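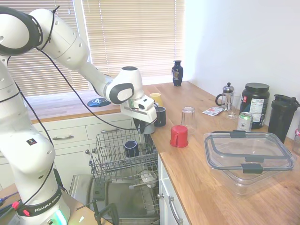

Sarkby, Tuesday, April 30, 2024

Ticket: top rack leaves grit on mugs, cups come out dull
Opened by: Dagný Kjærgaard
Status: open, then closed, then open again, see below

Okay, so I'm writing this one up properly, since last time I kept it all on the back of an envelope and then the envelope went out with the recycling. The machine is the Zendura in the upstairs kitchen, the one by the window. I've been fighting it for nearly 18 days now and I'd like somebody at Thoroddsen to tell me if I need a visit or if I'm missing something dumb.

What's going on: everything on the top rack comes out with a fine sandy film on it. It's worst inside the mugs. Glasses get it too, but it's harder to spot until you hold one up to the blinds and then wow, there it is. The bottom rack is fine! Plates are fine, the big pasta pot is fine. I first noticed it on the black mug, where any kind of film shows up right away. The yellow cup could be filthy and you'd never know.

What I tried, in order:

First, the filter. I pulled it, rinsed it, scrubbed it with an old toothbrush. There was a lemon seed and a good amount of goo in there (sorry). Put it back, ran the normal program. Bottom rack perfect, top rack gritty.

Then salt and rinse aid. The salt light wasn't on but I topped it up anyway. Rinse aid was at half. I moved the dial from 2 up to 5, which was a mistake — all the glasses came out streaky and kind of rainbow colored. Put it back on 2 and the streaks went away. The grit did not.

Next I switched detergent. We'd been using the Lamlow tablets and I thought maybe they weren't dissolving, so I bought a box of plain powder. Slightly better? I wouldn't swear to it. I went back to the tablets because we have a giant bag of them.

After that I took out the upper spray arm. It just unscrews, which I did not know, and I've had this dishwasher since we moved in. Two of the holes were plugged with something hard and white. I poked them clear with a toothpick and soaked the whole thing in vinegar overnight. Ran it the next morning and everything came out clean! I closed the ticket! I told everyone in the house!

It lasted five loads.

So, reopened. The film is back, lighter than before, and still only up top. I took the arm off again and the holes were clear this time, so I don't think it's the same plug coming back.

One thing I changed today, and this is why I'm adding to the log. I've been unloading the top rack straight onto the butcher block with the rack still out, and checking each piece as it goes down. Some of it I set upside down, like the red mug and the drinking glass, so I can look at the bottoms, and some right side up so I can run a finger around the inside. I'm trying to work out whether the grit depends on where in the rack a thing sits. So far the stuff from the back left corner seems worst, and the front comes out close to okay. That's one load though, so don't hold me to it.

Things I've ruled out, so you don't have to ask me:
- Rack is in the right height position, clicked in on both sides.
- Spray arm spins by hand and nothing tall is blocking it from underneath.
- I don't pre-rinse, but I do scrape.
- Hot water at the sink is hot before I start. I let it run first, like the booklet says.
- Door seal looks good, no drips on the floor.

Things I haven't done: the cleaning cycle with the machine empty (I don't have the right cleaner, it's on the list), and I haven't touched the pipe that feeds the upper arm at the back. I can see where it connects but I'm nervous about pulling on it. If it's meant to come off, please tell me which way it turns.

Questions for Thoroddsen, then. Can that feed pipe scale up inside even when the arm is clear? Is there a little gasket where it meets the rack, and does it wear out? And is the sandy stuff more likely to be scale or undissolved tablet? I saved a pinch of it in a jar lid if that helps. It doesn't melt in water, but I haven't tried vinegar on it yet — doing that tonight.

I'm home most mornings if it does need a visit. Please knock, the bell is out. I'll keep unloading front and back separately for the next couple of loads and add what I find under this.

Dagný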